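Wavirthorpe office room to stay open through October

Posted 2022-08-06 in Local / Short items

Quick one before the weekend rush. The shared office room at Wavirthorpe keeps its lease. Inar, the firm that runs it, confirmed it to members by email late last night, no fuss, two lines. The room had been down to close at the end of the summer. Now open to the end of October at least, same desks, same rate, keys unchanged.

Fan out, whiteboard up, work going on as usual.
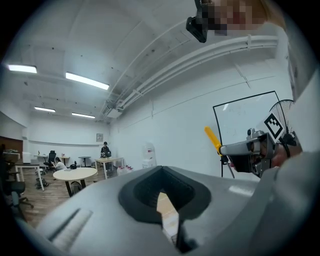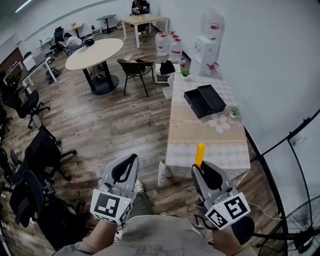
Ruth Bellamy thinks October is too short to plan anything by and wanted a full year in writing before she renews. She told us she'd been ready to pack her things into boxes twice this year already, and that each time the email came at the last minute. She likes the room, she said, likes the light wood tables and the plank floor, but liking it doesn't pay for a month she might not get to use.

Inar's answer to that, by phone: a longer lease is being talked about with the owners of the building, Palomino, and there is nothing to sign yet. Nobody would be drawn on a date. The spokesman did say the notice period for members goes up to 14 days, which is new. It was a week.

What changes and what doesn't, as far as we could get it:

Desks. Stay put. The talk of moving the whole lot round to fit more in has been dropped for now. Members were asked in the spring and most didn't want it.

Heat. The sore point all summer. No air con is coming, the wiring won't take it acording to Inar. More standing fans have been asked for and the firm says it will look at it. Anyone bringing their own fan is asked to put a name on it and switch it off at night.

Water. The dispenser stays and refills are still included. Please don't leave a nearly empty jug for the next person, there's been words about this.

Whiteboards. Free to use, wipe them after. Old notes left more than a day will be wiped by whoever needs the space.

Chairs. A few of the older office chairs are due to be swapped when money allows. If yours sinks, write the desk number on the sheet by the door.

Plants. Stay. Whoever is in first waters them, that's the rule, such as it is.

On the money side, the members' collection towards the running costs stands at 1,465 pounds, Marlene Seidel told the meeting. Most of it goes on cleaning and the broadband. She'd hoped for more by now but August is always thin, half the regulars are away. The collection stays open. Cash in the envelope or by transfer, put your name on the transfer please, two came in last month with no name at all and are still sat there unmatched.

The meeting itself was short. 12 people came, plus a dog. Timo Oltmanns asked if the room could open earlier, seven instead of eight, for those coming in on the first Drondville bus. Inar will try it for a month starting when the new keys are cut. Someone else asked for a quiet hour after lunch. That got a long discussion and no decison. Calls are still to be taken in the corridor.

There was also a question on day visitors. At the moment a member can bring up to 2 guests, no charge, as long as there are seats going. That carries on. Crisóforo Esquivel asked for guests to sign in, after a mix-up over who had locked up one evening, and this was agreed. The book will be on the side near the door from next week.

Bikes: not in the corridor. Still. The fire people came by in June and weren't pleased. Rack is round the back and there's room.

Lost and found has a grey jumper, a phone charger, reading glasses in a red case and one glove (yes, in August). Anything not picked up by the end of the month goes to the charity shop.

Places are available for September, part time and full time. Ring Inar or just call in during the day, somebody will show you round. Next members' meeting is after the summer break, date to go up on the door.

Correction: an earlier version of this item said the room would close for a week for painting. The painting is in the stairwell and the room stays open throughout. Sorry for the confusion.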